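Wrist cable faults on hand-worn grippers: finding and fixing a dropout

Last updated July 9, 2019, by Līga Org

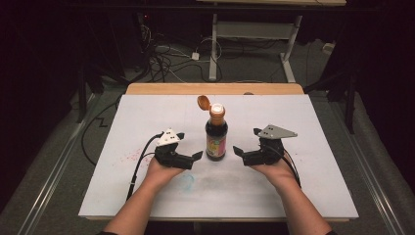 What the fault looks like

You are wearing both grippers and closing on something, a bottle for instance, and one side stops. The fingers stay where they were and the motor makes no noise. A moment later it may wake up and carry on to the last position it was sent, which can be a full close. The other side keeps working normally all the while.

We had this on the left unit from February onwards and blamed the software for far too long. The cause was a broken conductor inside the cable, just behind the strain relief, where it bends each time the wrist turns. The notes below are for the Zelport pair with the Shao control box, but most of them apply to any gripper strapped to the back of the hand with a cable trailing off it.

Before you touch anything

Take both grippers off. Do not try to find the fault with a hand still in the strap. A gripper that has lost its signal still has power, and ours closed on my thumb when the signal came back. It left a bruise and no more, but the fingers are stiff and the edges are hard.

Switch the control box off at the wall and wait for its lights to go out. Move any glass off the table and put the caps back on bottles.

Finding the break

1. Lay the gripper flat with the fingers pointing away from you and nothing between them.

2. Follow the cable by hand from the gripper to the box. Feel for a soft spot or a flat place, especially where it passes over the table edge.

3. Switch on and start the Plostedance monitor. Set it to show dropped packets for each side. A healthy cable loses 2 or fewer in 1,000. Our bad one was losing 70 with the gripper lying still.

4. Keep your fingers clear of the jaws and bend the cable gently, a short length at a time, starting at the gripper end. Watch the count. When it jumps, mark the place with tape.

5. Switch off, swap the left and right cables at both ends, and repeat the test. If the fault moves to the other gripper, it is the cable. If it stays put, look at the socket on the gripper.

Replacing the cable

Do not solder the old one. We tried that, and the joint failed next to the repair. Fit a new cable of the same length and leave a loose loop at the wrist, big enough to turn your palm up and down without pulling. Fix the cable to the forearm with a soft strap two hand widths above the wrist. Run it off the side of the table, away from where your feet go.

Changing the restart setting

A new cable does not cure the sudden close. In the Flenduria settings file, find the line for behaviour after signal loss and change it from "resume" to "hold". The gripper will then stay still until you press the reset button. Save the file, restart the box and test it by pulling the signal plug with the gripper on the table, never on your hand.

Check the packet count again after the first hour of use. Write it in the log with the cable number.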